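Printed cotton sheets going thin in the middle, worth saving?
Home & Linens board, 5 replies

ornella_p
Hello all, I've been reading along for ages and finally have a question of my own. My aunt left me a stack of old printed cotton sheets, the kind she bought from a market stall in Pavach when I was little, and I love them more than anything I've bought since. The trouble is they're getting thin right down the middle. Do I turn them sides to middle like my grandmother did, or just enjoy them until they go? I also have one that's mostly white, and I'm hoping to keep it nice.

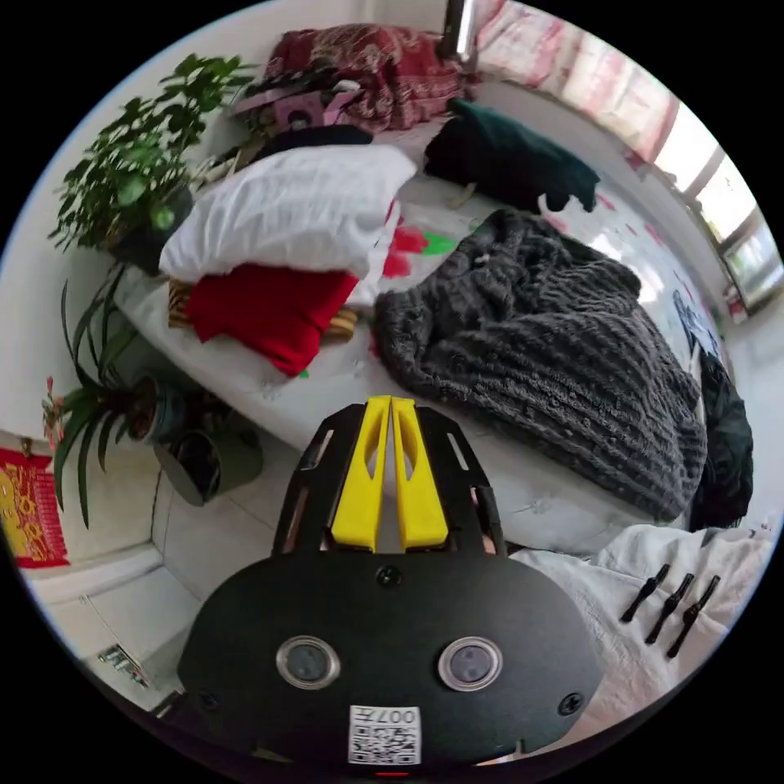

White sheet with the red and green print

kaewsai_quilts
Oh, I do love a printed sheet! Please don't give up on them yet. Sides to middle is only one long cut and one long seam, and then you hem the outer edges. It took me an evening with the radio on. You do feel the seam for the first week or so, but make it a flat one and you'll forget it's there.

Tunde44
Going to disagree, kindly. I've done two of these and both tore right beside the new seam within the year. If the cotton is that thin, the seam is stronger than the cloth around it. I'd cut them down for pillowcases, which get much less pulling about.

kaewsai_quilts
Well, that depends how early you catch it, Tunde. Hold it up to a window. If you can see the curtain rail through it then yes, pillowcases. And what are you washing at? My mother boiled everything and wondered why it all fell apart.

Sombat D.
Joining in from the roses camp, as we've had ours on the big bed since June and I won't hear a word against them.
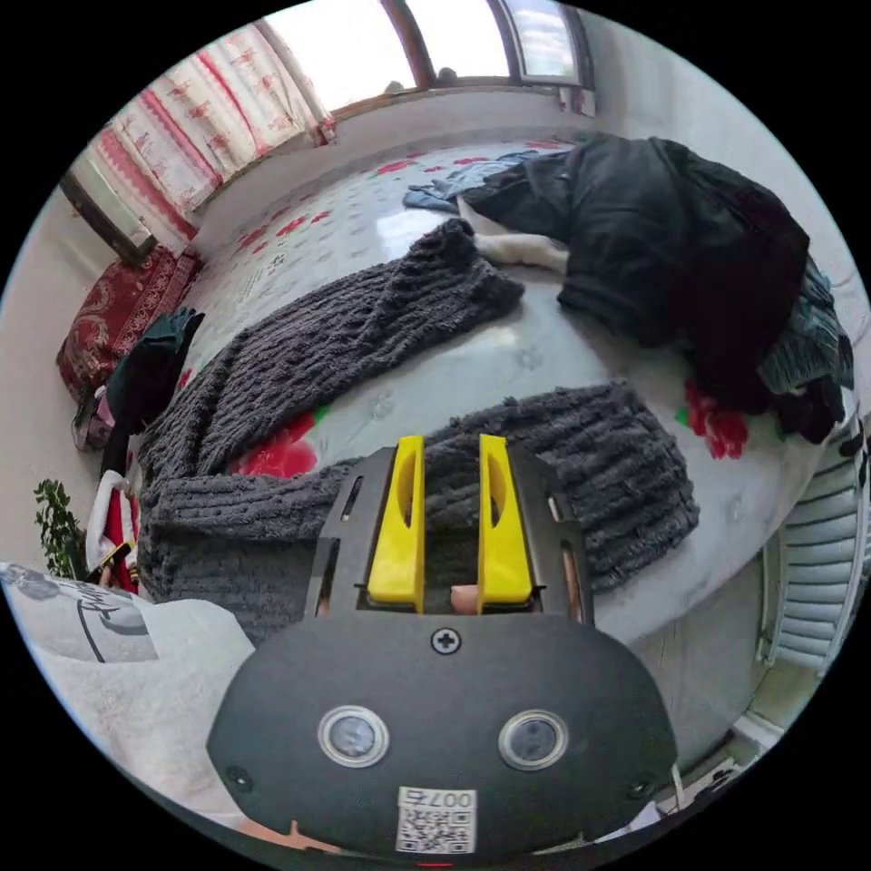
Sombat Duangkaew

I'm with Tunde on the sewing, I'm afraid, but my real advice is to rotate. Keep over 2 sets going if you have the cupboard space, and turn the sheet head to foot each time you make the bed, so your shoulders aren't always rubbing the same spot. Cool wash, line dry in the shade, and go easy on the softener. And keep chunky knits away from the thin ones if you can, they do drag at old cotton.

ornella_p
Thank you, all of you, this is so kind. I did the window test and two of them failed badly, so those will be pillowcases. The rest I'll try kaewsai's way, starting with the ugliest one in case Tunde is right. Does anybody have a favorite needle size for soft old cotton?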